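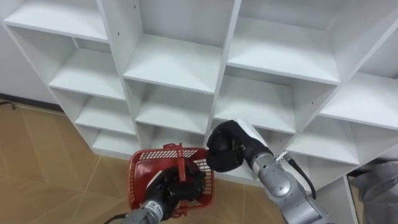
4. Getting an album ready for release in Retden

Read section 3 first if the artist page isn't live yet. No artist page, no release. The button stays gray.

Before you start, have ready:
Final masters, WAV. No MP3s, they get bounced.
Cover art, square, no web addresses or price stickers on it.
Songwriter names as registered, not stage names.
Label name. If you have none, use the artist name.

4.1 Create the release

1. Log in, open Releases, click New.
2. Pick Album. Single and EP have their own forms and you can't switch later without starting over.
3. Type the title exactly as it should show in stores. No "official", no "out now", no emoji.
4. Add the main artist. Start typing and wait for the list – if you hit Enter too soon Retden makes a second artist with the same name and your streams get split between the two.
5. Add featured artists per track, not here. Only put them here if they're on the whole album.
6. Save draft.

Caution: the draft does not save by itself. Closing the tab loses everything since the last save.

4.2 Upload the tracks

1. Go to Tracks, drag in all the files. Any order.
2. Wait for the green bar on every one. Don't leave the page.
3. Drag the rows into album order. Track numbers follow on their own.
4. Open each track and fill in title, writers, producer, language, explicit yes/no.
5. Leave ISRC blank if the song has never been out. If it was a single already, paste in the old code so the play counts carry over.
6. Play the first few seconds of each. Wrong file under the right title is the most common support ticket we get.

Note: uploads over 400 MB per file are refused. Usually means someone exported the whole album as one long file. Split it.

Note: explicit means explicit. One word is enough. Clean versions go in as a seperate release.

4.3 Pick the date

1. Open Schedule.
2. Choose a release day at least 21 days out. Sooner is possible but you give up playlist pitching.
3. Choose a time zone. Default is midnight local everywhere, so fans further east get it first. Select One Moment if you want it to drop for all at once.
4. Pre-save link: switch on. It goes live once the stores confirm.
5. Pick a focus track. One only. 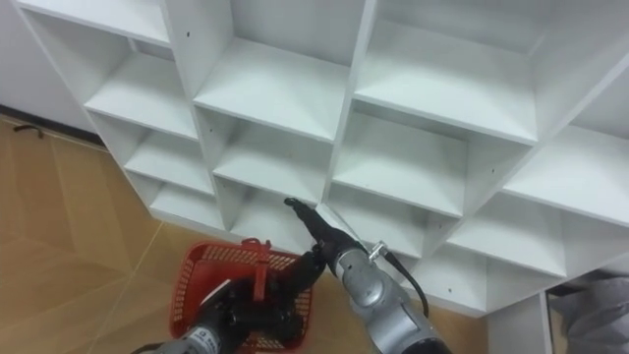
Arnaldo Bastos wrote in that the focus track can't be changed once the pre-save link is on, and he wants the manual to say so before step 4 instead of leaving people to find out. Fair. Pick the focus track first, then the link. Steps will be swapped in the March update. If you're already stuck, turn the link off, change the track, turn it back on. Old link keeps working, fans who signed up stay signed up.

4.4 Splits

1. Open Splits. Every track starts at all to the main artist.
2. Add each person by email. They get a Tullier invite, Tullier handles the payouts.
3. Enter percentages. Has to come to the full hundred or Save won't work.
4. Each person has 7 days to accept. After that the invite dies and you resend it.

Caution: unaccepted shares are held, not paid to you. Don't chase support for them, chase your producer.

4.5 Submit

1. Click Check. Red items must be fixed, yellow ones are advice.
2. Click Submit. Status goes to In Review.
3. Review takes up to 5 working days. Longer before the holidays.
4. Approved – you get an email with the store links. Rejected – the email has the reason in it, fix that and resubmit. Same date is kept if theres still time.

Note: title, artist name and cover are locked while in review. Typo in the title? Hit Withdraw, fix, submit again. You go to the back of the line.

Taking an album down after release is in section 6. Live recordings and covers need extra paperwork, section 5.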